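About Nuvari

Nuvari tests and repairs grippers for companies that handle small packaged goods. Karim Alaoui started the workshop and Apolline Brunet runs the test bench. Most of our customers pack mixed snacks, samples or spare parts.

Our test program dates from a fault in April. A Gevitz cell we looked after began dropping wrapped cakes onto the conveyor. The force reading was normal on every drop. We stopped the cell and pulled the gripper apart. A finger screw had backed out, so the left finger closed late and the wrapper slid before the grip was complete. The controller recorded each pick as good. Our service check had covered motor current but not finger play, and that omission was ours.

The cell went back into service on 13th June with new screws, thread locker and a slip check in the software.

Every gripper we service now does 1000 picks before it leaves the building, with finger play measured every 50. Foil and crinkled plastic are in each run, along with soft items that deform under load. 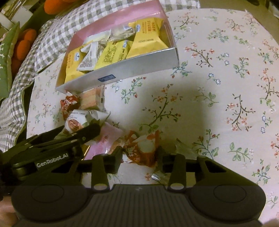

A unit that drops 13 items in a run is stripped and inspected. One that fails to report a drop is held back, whatever its total. Fault reports are sent to the customer in full, including those where the mistake was made here.

For service bookings, contact Apolline at the workshop.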